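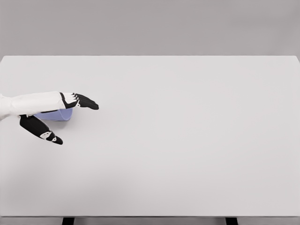
The simulated cell at Bellia: white arm, black fingers and a light blue cup over the table.

Bellia has its hand cell going again after a thumb fault that kept the simulator team busy most of Monday. Grasp runs restarted at 4 p.m.

The trouble was in the model, the firm says. An update to the hand files from supplier Irkine came in with a wrong zero point on the thumb joint, 9 degrees out. Small number, big mess. Of 383 cup grasps run overnight, 241 ended in a drop or a bad contact warning. The usual count is in the low teens.

First guess was friction on the cup. Wrong. Then the table height, which somebody had changed last month and not written down — also fine, as it turned out. The thumb only came up when the team put the arm at its check pose and compared joint readings against the old log, line by line.

Fix was short. Old zero restored, finger limits reloaded, contact settings left alone. The team then stepped the hand through open and close, one joint at a time, before letting the planner near it. Cup goes in on its side for this test, and the thumb has to come in low without hitting the tabletop. Clearance is tight.

A second item got cleaned up at the same time. The wrist cable limit was still set for the older Zakden forearm, so the arm was refusing turns it can make. Thats been corrected too.

Bellia will now run a check pose before every batch, and new hand files will sit in a test folder for a day before they go live. Irkine has been sent the logs and says a corrected file is on the way.

Next up is the full set of 2,345 grasps, same cup, same table, started from diferent arm positions. Results go to Hiebert, which is waiting on them before it sets up the physical cell in April.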